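April, late evening
by Plirham

The hearing started at 9 and I had already eaten my lunch by ten. That's the kind of day it was. I took the early bus into Wesiver with my thermos and my folder of printouts (the state site kept timing out, so I printed everything at the library) and I got a seat in the third row of the gallery, right behind the reporters.

For anyone who hasn't been following along, this is the leaked memo thing. Fourteen pages, no name on it, claiming that people on the governor's campaign were trading messages with Jurnine while Jurnine was bidding on the harbor contract. The campaign says it's garbage. Jurnine says it's garbage in a much longer statement with a lawyer's letterhead. And the oversight panel wanted to talk about whether they're even allowed to talk about it, which took up the whole morning!

I've read the memo twice now and I still can't decide. Some parts are so specific, with hotel lobbies and the times of phone calls, and then you hit a paragraph that reads like somebody's cousin heard it at a barbecue. The page about the harbor permits has a date that doesn't match the permit office's own calendar. I wrote that in the margin with a big question mark. My bus neighbor told me it was a typo and I was being fussy. Maybe so. But if you're going to accuse people of something that could end their careers, get your dates right.

The panel voted 9 to 7 to ask for the campaign's phone records. I thought there'd be a gasp or something, like on TV, but mostly there was the sound of people picking up their coats. Two members who I was sure would vote no voted yes, and one I'd have bet money on went the other way and wouldn't look up afterward. They read the names so fast I had to check my tally against the clerk's sheet in the hallway.

Got home after six, fed myself toast, and put the radio on while I cleaned up a bit. The call-in show was nothing but the memo. One man was completely certain every word was true and the woman after him was completely certain every word was made up, and neither of them had read it, they both said so! I nearly called in myself. I had the phone in my hand and then they went to the weather.

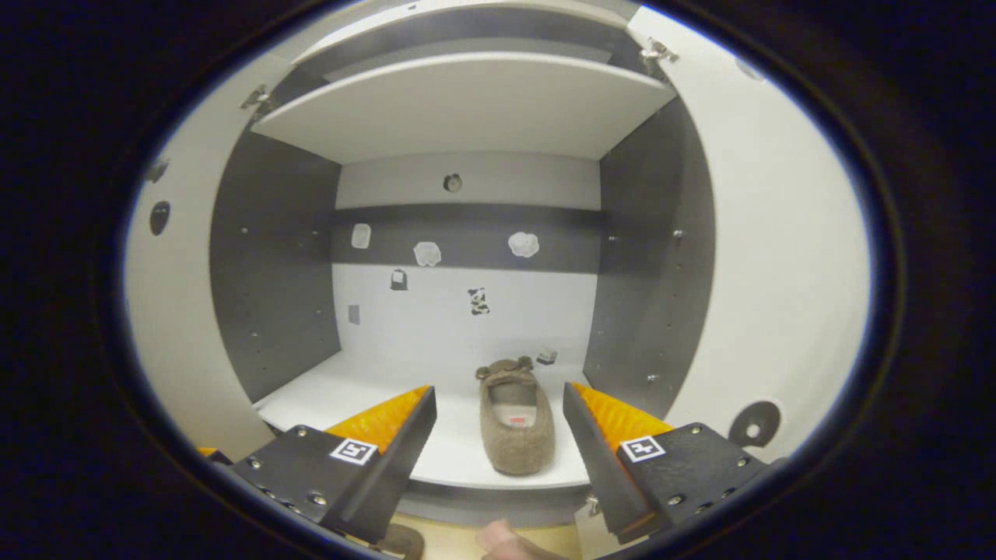 What I'd ask if they let me

I keep making this list in my head so I might as well put it down. Who paid for the memo? Somebody did, you don't write 14 pages on hotel lobbies for fun. When did the campaign first see it? Their spokesman said "this week" in the morning and "recently" in the afternoon, and those are different answers as far as I'm concerned. And did anybody at the paper try to check even one of those phone calls before they put the whole thing up for the world to read?

That last one bugs me the most. I'm glad I got to read it, I really am, I would have been furious if they'd sat on it and everyone in the capital was passing it around except us. But my stomach went a little funny reading names of people who work in the permit office, regular people, with nothing to back it up – I wouldn't want my name in there. I argued both sides of this with myself all the way home and missed my stop.

The phone records are supposed to be handed over within 55 days unless the campaign goes to court, and of course the campaign will go to court. So we'll be in summer before anybody knows anything. I've circled the deadline on the kitchen calendar anyway.

Tomorrow I want to go through the old harbor minutes from when Jurnine first showed up. I think there was another bidder, Zoëga, that dropped out early and never said why. Need more printer paper.

14 shares | 3 comments

harborrat
Zoëga did say why, there was a short notice in the back of the minutes. They couldn't meet the bond requirement. Worth digging up before you go too far with that.

tulip_lane
I was in the overflow room and the sound cut out during the vote, so thank you for the count. We all thought it had failed.

old gray mare
It's a smear and it will be forgotten by fall. Still like reading your diary though.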